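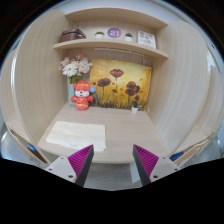
Erura Home Collection: Frequently Asked Questions

Last updated 21/11/2024

What is being collected?

Short recordings of everyday handling tasks, made with a hand-held gripper that has a camera on it. Each recording is one example. The examples are used to train a system that learns to do the same tasks with a robot arm.

Which tasks are on the list?

The current list has 62 tasks. Desk and shelf tasks come first: folding or moving a cloth, shifting a potted plant, picking up a small ornament, putting it back. Kitchen tasks were added in August. Your task card shows which ones you have been assigned.

How long is one example?

Most run well under a minute. Start with the gripper open and still, do the task once, open the gripper, and hold still again before you stop. If you repeat the task, make a new recording.

Do I need to clear the desk first?

No. Leave pictures, plants, vases and cards where they normally stand. The system needs to see ordinary places with ordinary things in them. Take away anything fragile that you would mind losing, and anything with a name, address or account number on it.

Can I record the same task many times in one spot?

Up to 7 times. After that, change something: move the object, turn it, start from the other side of the desk, or go to another room. We get more use out of a few examples in several places than a long run in one.

What if I drop something?

Keep recording if you can. Pick the object up with the gripper and finish the task. Mark the recording "recovered" in the Trurkel app. If you had to use your free hand, mark it "discard."

Why does the video look curved?

The lens is very wide, so shelf edges and walls bend toward the sides of the picture. The black area outside the circle is also normal. You don't need to correct either one.

Do the fingers have to be in view?

Yes, both of them. Upload is blocked if the app can't find the two ridged pads. Wipe the lens and check that the camera mount is tight.

Can other people be in the room?

Please ask them to step out. Recordings with faces or voices are deleted during review.

How many examples do you need?

The goal for the Ojala set is 1,000 per task. Desk tasks are nearly there. Cloth tasks are behind, so pick those if you have a choice.

When do I find out if mine were accepted?

Review takes 5 working days. Rejected recordings show a reason code in the app.

Where do I return the kit?

Use the prepaid label in the lid and drop the box at any Wusar pickup point. Take the battery out of the handle and pack it in its own sleeve.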